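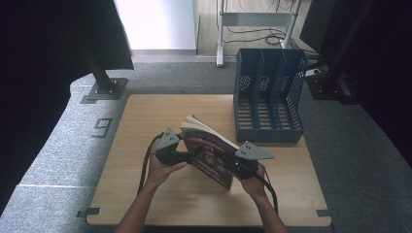
For my practical project this term I picked the most boring-sounding topic on the list, which was desk storage for paperbacks, and I ended up liking it way more than I expected to. The question was simple: can you keep your current reading in an upright file organizer on the table, the kind made for magazines, and will you keep using it once the first week is over? The organizer I settled on is dark blue plastic with mesh sides and upright dividers, and it lives near the back edge of a light wooden table so there's still space in front for a book. The paperback with the maroon-purple cover was my main test book for the whole project. It's glossy, it's bendy, and its pages like to fan open at the top, so if a method works for that one I figured it would work for most of what I own.

Posted in: Student Work > Home & Everyday Design > Term Projects

Search this site Enter keyword Go

Why I picked this

I had a stack problem. My books for class were piled flat on my desk, and the one I needed was always at the bottom. Pulling it out meant moving the whole pile (or doing the tablecloth trick, which I do not recommend with a mug nearby). I read through the Pinley guide to small study spaces, which is the handout we got in March, and it has a short section on storing things on their edge. It talks mostly about folders and magazines. Paperbacks get one line! So that was my gap.

What I did

I compared two setups. The first was my old flat stack. The second was the organizer, with the books standing in the slots. I used each one for five days and wrote down every time I took a book out or put one back. I called the log Pliltico, for no good reason except that every file on my laptop was already named "project." By the end it had 374 entries, and 10 of those I had to throw out — I'd written them half asleep and couldn't read them.

I also kept notes on how the covers held up and how much table I had left for writing.

Putting a book in

This took more practice than I thought. If you drop a paperback in from above while holding it by the spine only, the pages spread and one of the corners catches on a divider. What worked better for me was holding it closed from both sides, front cover and back cover, and lining it up over the slot before lowering it. Slow is fine. With the glossy cover you do need a bit of pressure or it slides, but squeeze too hard and the book bows in the middle.

Spine up or spine to the front? I went back and forth on this one. Spine to the front looks nicer and you can read the title. Spine up is easier to grab, but then the page edges are sitting on the slatted bottom, and I didn't love that for the thinner paper. I went with spine to the front.

What I found

Taking a book out was quicker with the organizer, no contest. Putting one back was a little slower at first and then evened out by the third day. The big surprise was that I read more, since I could see what I had. My longest book is 786 pages and I finally got past the first chapter, so I'm counting that as a result even though it isn't in the log.

The bad parts: a single thin paperback in a wide slot leans over and starts to curl. I fixed this by putting two thin ones together. Also, a nearly empty organizer is light and scoots backward when you bump it, so I wouldn't put it right on the edge of anything. My teacher's comment on the draft was that I should have tried a heavier metal one too, like the Zernmont desk rack in our classroom, and that's fair. I ran out of time.

What I'd change

I would get a second person to try it, because my habits are my habits. I'd also test hardcovers, and maybe the Carrasco bookends my roommate swears by. And I'd measure the writing space properly with a tape instead of putting "plenty" in the notes, which I did more than once.

For now the organizer is staying on my desk. The flat stack has moved to the floor next to the bed, and yes, it is already getting taller.

Turned in November 1, 2023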